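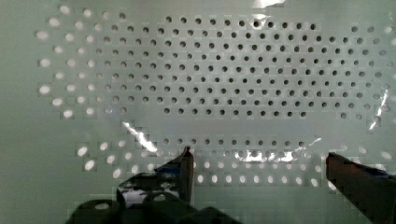 Perforated panel, pale green, close up.

Stop covering everything up

Every public building in Grollstead has had the same treatment. Library, clinic, the council offices on Dahlgren Street. Walls panelled, ceilings dropped, pipes boxed in. Smooth, pale, full of little holes. You could be in any of them and not know which.

I don't hate panels. They have their uses. But we've got into the habit of reaching for them first -- got a wall, cover it -- and I think it's lazy.

The old library had green tiles up to shoulder height and a plaster ceiling with a crack in it. Ugly in places, yes. Loud too. But you knew were you were. My kids learned to whisper in there.
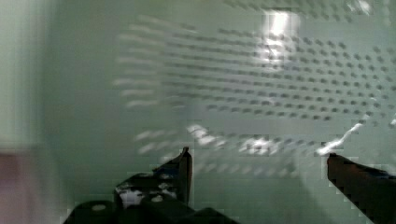 What we lose

Repairs, for one. A drip behind a panel can go on for months. The clinic closed a corridor for 51 days in March and April over a leak no one could see. Try finding that on a plan.

Then money. The council paid £3,246 for one waiting room, fitting included. A decent plasterer and a few tins of paint would of come to a lot less, I'd bet.

And character, whatever that is. Hard to put in a budget. Still matters.

The Plasmont hall is next. Plans are out, 181 pages of them, comments close soon. Roughly 300 of us have signed the letter asking for the brick to stay bare. Read the plans if you can stand it. Then write in.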